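PUB 214 Editorial Production
Week 6 notes: Indexing a non-fiction title
Prepared by Gisela Saavedra

6.1 Where the index sits in the schedule

The index is compiled from final page proofs. It cannot be finalised earlier, as any reflow after first pages will shift locators. In the Retamal schedule used in this unit, the indexer receives the PDF at the same time as the proofreader, and both return their work to the production editor before the last correction round. Corrections made after that point must not move text across a page boundary. If they do, the affected locators have to be checked by hand.

Embedded indexing is the exception. Index tags are placed in the manuscript or layout file, and locators are generated when the pages are final. The method suits titles expected to run to several editions, or to be issued in print and reflowable ebook together. It costs more at the first edition and less afterwards.

6.2 Terms

Heading: the main entry, normally a noun or noun phrase in the form a reader would look up.
Subheading: a division of a heading, used when undifferentiated locators become too many to search.
Locator: the page number, paragraph number or link target.
See reference: directs the reader from an unused term to the one used.
See also reference: directs the reader from one used term to a related one.
Double posting: listing the same locators under two headings in place of a see reference. Acceptable where there are no subheadings and the entry is short.

6.3 Length

Extent is set by the publisher, usually before the indexer is engaged. The class text, Joonas Huttunen's Vemerville: A Harbour History, was allotted a two-column index at 40 lines per column. The first draft came in at 1465 lines and had to be cut. Most of the saving came from merging thin subheadings and removing passing mentions. A passing mention is one that gives the reader no information about the subject beyond its name.

Do not cut by deleting whole classes of heading (all place names, for example) unless the introductory note says so.

6.4 Illustrations and captions

Figures are indexed when they carry information that is absent from the text on the same page. The locator is set in italic or bold, according to house style, and the convention is explained in the introductory note. Index the subject of the figure under the term already used in the text. A caption may use a looser term than the author's, in which case the author's term takes the heading and the caption's term takes a see reference if readers are likely to look for it.
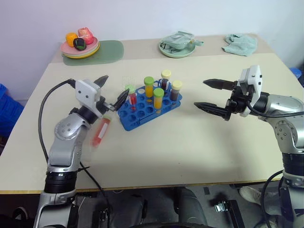 Figure 6.1. Robotic arms and a blue test tube rack on a tabletop.

A figure such as 6.1 might take the headings 'robotic arms' and 'test tubes', each with an italic locator. Whether 'laboratory equipment' is also needed depends on the vocabulary of the surrounding chapter. Background items are not indexed unless the text discusses them.

6.5 Alphabetical order

Two systems are in use. Word-by-word order files 'New Zealand' before 'Newcastle', treating the space as significant. Letter-by-letter order ignores the space and reverses the pair. Either is acceptable – mixing them is not. Check the software default before starting, as Skastodus and Clillix differ on this point and neither gives a warning when files are exchanged.

Personal names are inverted under the family name. For compound and prefixed names, follow the usage of the person's own country and add a see reference from the alternative form.

6.6 Checking

Before delivery, run the following checks in order.

Every see reference leads to a heading that exists and has locators.
No see also reference leads back to an entry with identical locators.
No heading has a single subheading.
Page ranges are elided to house style throughout.
Spelling of headings matches the proofs, including accents and hyphens.

Reading

Emiliano Medina, course reader, chapter 3.
Esko Saarinen, 'Locators in reflowable text', item 3536 in the unit readings folder.

Exercise for the March workshop

Index the supplied chapter to a maximum of 40 lines. Include an introductory note stating the order used and the treatment of figures. Bring two printed copies. Facundo Ibarra will take the workshop and will mark up one copy in class.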